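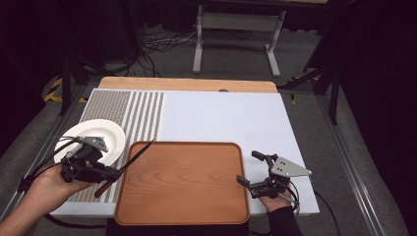
**Figure 3.** A place being laid on the white board: wooden tray, wide-rimmed plate and a brown-handled knife.

### 4.2 Where the knife goes

We had expected, when we began this part of the work, that the knife would be the least interesting thing on the table. Plates are heavy and trays are awkward, and it seemed natural to suppose that people would spend their care on those and simply drop the cutlery wherever there was room. The Prillville settings told us otherwise, and we have ended up giving the knife a section to itself.

Each of the 317 settings used the same three pieces, which we had kept deliberately homely: a rectangular tray with rounded corners and a raised rim, a round white plate, and a long knife. Figure 3 is typical of the arrangement in mid-course. The tray lies in the lower middle of the board with its grain running lengthwise, the plate is over to the left, and the knife is held at a slant across the edge of the tray, its blade pointing up and to the right. We call this the crossing position, and we recorded it in 300 of the settings. In the other 17 the knife was carried straight to its place without passing over the rim at all.

The rim matters a good deal more than its modest height would suggest. A knife laid wholly inside the tray has an edge to rest against and tends to stay where it is put, whereas a knife left straddling the rim will often rock, and people dislike this enough to go back and put it right. We saw such second thoughts in 42 settings. Most of them were small affairs (a nudge of the handle, a quarter turn of the blade), but in a few the knife was taken off the tray altogether and laid beside the plate, as one would at a dinner table.

This brings us to a point on which we remain a little undecided. Chiriac, the older of the two household guides we drew on, treats the tray as a thing for carrying and would have everything lifted off it before a meal is called laid. Castarico is happy for the tray to stay put and serve as a kind of place mat. Our own scoring follows Castarico, mainly for convenience, and a setting was accepted as finished with the knife either in the tray or next to the plate, so long as it lay flat. Readers who prefer the stricter view may like to know that the order in which the pieces were put down is kept in the Zestach tables, and the scores can be worked out afresh from those. We return to the plate, and to the vexed matter of how near the tray it ought to stand, in Section 4.3.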